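Secondary glazing

Secondary glazing is the fitting of an additional, independent pane on the room side of an existing window. It is used to lower heat loss, drafts and outside noise where the original window is to be kept. It differs from double glazing, in which two panes are sealed into a single factory-made unit.

Construction

The added pane is held in a light frame fixed to the reveal or to the existing frame. Common types are hinged, sliding, lift-out and fixed. Lift-out panels are held by magnetic strips or clips and are usually taken down in summer. Hinged panels need clear swing space in the room, and any crossbar in the new frame is normally lined up with that of the outer window.

Air gap

The distance between the two panes decides most of the performance. Heat loss falls as the gap widens to the point where convection begins inside it, after which there is little further gain. Sound reduction keeps improving with much wider gaps, particularly if the two panes differ in thickness and the sides of the reveal are lined with absorbent board.

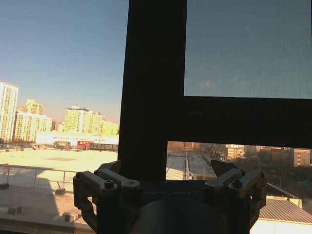
Marcelle Marty objects that gap width is given too much weight in most guides, and that a poor seal at the inner frame will cancel the benefit of even a deep cavity. Her survey of 292 windows in Gullcombe found that air leakage at the perimeter explained more of the variation in noise level than the gap did. Later work by Trinh Lại on 325 windows in Mutelthorpe reached a similar result for low-frequency traffic noise, but a weaker one for speech.

Condensation

Moisture forms on the outer pane when room air leaks into the cavity and cools. The usual remedy is to seal the inner pane tightly and leave the outer window slightly leaky - the reverse of what many owners try first. Trickle vents, where present, must be carried through both layers. 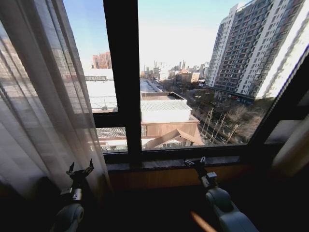
Persistent moisture in the cavity can also damage paint and putty on the outer sash. Inspection once a year is generally advised, with the inner panel opened or removed so that the sill can be cleaned and the drainage holes checked.

Curtains and blinds

Heavy curtains drawn at night reduce heat loss further but make the inner pane colder. Blinds placed inside the cavity collect little dust, though they are hard to reach for repair, and dark blinds may overheat in strong sun.

See also: Draft proofing; Storm window; Window reveal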